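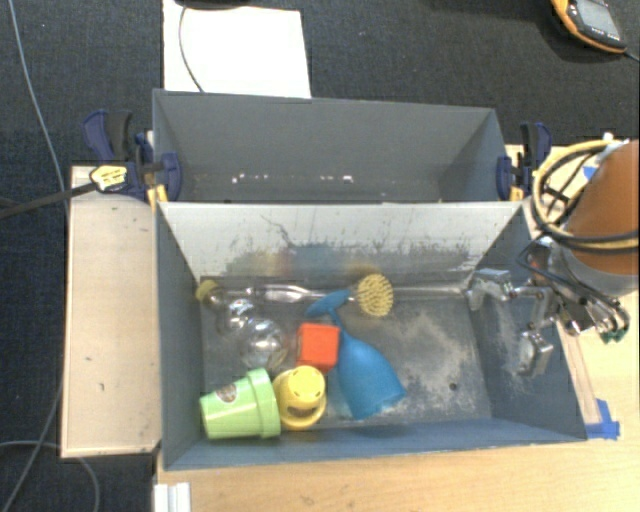
Section 4. Working Alongside the Sorting Cell

This section is for packers and line leads whose bench has been changed over to a Drilo sorting cell. Before the changeover, one person picked returned housewares out of a bin by hand and placed them for inspection. The arm now does the picking, and the person at the bench prepares the bins, handles what the arm leaves behind, and decides when to stop it. A front bin with a few mixed items in it, such as a cup on its side, a goblet and a dish brush, is a normal load. Items do not need to be stood upright or lined up.

4.1 Before the start of a shift

1. Check that the cell is in HOLD. The lamp on the control box is amber.
2. Push each clamp by hand. If a bin shifts, tighten the clamp and push again.
3. Look along the arm's cable loop. It must hang clear of both bins.
4. Wipe out the front bin with a dry cloth. Scuffs and scratches on the floor and walls do not affect picking. Cracks do. Replace a cracked bin.
5. Sign the sheet on the Skakard board.

Note: Do not move the bins to suit your reach. The cell is taught to their position, and a bin that has moved more than 27 mm has to be taught again (see Section 6).

4.2 Loading

1. With the cell in HOLD, place the items in the front bin. Leave the rear bin empty.
2. Keep any single item under 880 g. Heavier items go to the hand bench.
3. Take out glass, knives and anything leaking.
4. Step back behind the floor line and press RUN.

CAUTION: Never reach into either bin while the cell is in RUN, even if the gripper is standing still. It may be waiting for a new pick.

4.3 Items left in the bin

The arm tries an item three times and then goes on to the next. Clear plastic is the most common leftover, followed by thin handles lying flat against the wall.

1. Wait for the amber lamp, or press HOLD.
2. Remove the item and place it in the hand tray.
3. Write the item code on the leftover list. Do not put the item back for another try.
4. Press RUN.

4.4 What changes in your job

Pick counts from the cell are not used to rate individual staff. At the Floltberg site the old target of 300 picks per hour was dropped for bench staff when the cells went live in July.

One person may look after two cells, never three. Stopping a cell needs no permission, and the stop does not have to be explained until the end of the shift.

Bench staff need the half-day course before working alone. To book, ask Sumaiya Gamage in training. Questions about duties or pay grade go to Belmiro Simões.

4.5 Service interval

Gripper fingers are inspected every 1,000 run hours by a Liyanage technician. Bench staff do not adjust or remove them.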